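**About Serkine**

We sort used building bricks and sell them on to schools, libraries and after-school clubs. That is the whole business. We have never been comfortable with the words "play solutions," and if you find them anywhere on this site, please write and tell us.

Most of what gets said about toy bricks in the classroom strikes us as oversold. Bricks don't teach engineering. They don't fix a child who hates math. What they do is keep hands busy on something that comes apart and goes back together, and a fair number of children like that a great deal. We think this is enough to justify a shelf in the room. We are less sure it justifies some of the prices we've seen.

**Where we came from**

Serkine began as a side job at Britach, a school furniture dealer that kept getting bricks back with its returned tables. Every table came with a bag or two that the school didn't want to deal with. The bags piled up, and the first few batches went out badly sorted, with complaints to match. We split off after that and took the bags with us.

We still share a loading dock with Britach. We don't share money, and we don't get a cut if you buy their shelves.

**How the sorting goes**

Bricks come in mixed. Anything still joined is pulled apart first, even a plain pair, as two bricks stuck together will hide a crack or an old sticker. After that they go by color, then by size. We tried size first for most of a year and it was slower.

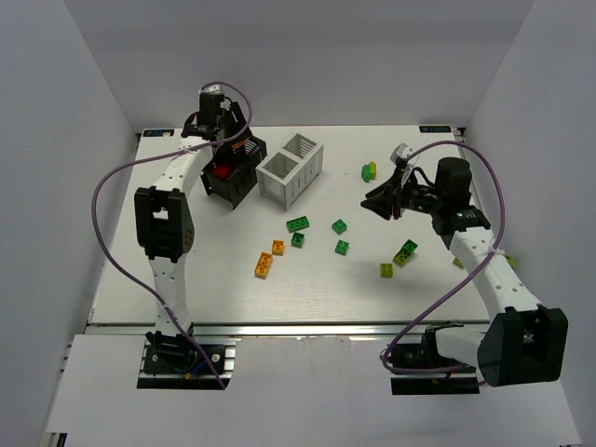

Bins matter more than people expect, and we have bought plenty of bad ones. Our view, for what it's worth:

- Slatted or open-sided bins let you see what's inside without tipping them out. Very small parts can find their way through the slots, so match the bin to the brick.
- A divider down the middle is useful. Four compartments in a small bin is too many, and children stop using them within a week.
- Lids get lost. We quit supplying them and have had 2 complaints.
- Labels with words are for adults. Tape one brick to the front instead.

The Kwan sorting tray is the one we get asked about most. It's fine. It costs more than it should, and a plain bin does the same work if the table is clear.

**What we sell**

The Rudier box is our standard classroom set. It has two colors to start with, which some teachers find mean. Our experience is that a room given every color at once spends cleanup time arguing about where the odd ones go. You can add colors later -- most schools do, and some never bother.

The smallest order is 4 boxes. If you need fewer, a yard sale will serve you better, and we mean that kindly.

**What we don't claim**

We have no study to show you. A sales rep once offered us one, with 60 pages and a very nice cover, and we couldn't find where the children came in. Nor do we say our bricks are "like new." They are used. Some are scuffed, and the older greens don't always match each other.

Returns are open for 100 days. Send the bricks back mixed if you like. We'll be sorting them anyway.

Orders for September should reach us before the end of the school year if you want them on the shelf when classes start -- later ones go out as we get to them.

*Page last revised June 11, 2026*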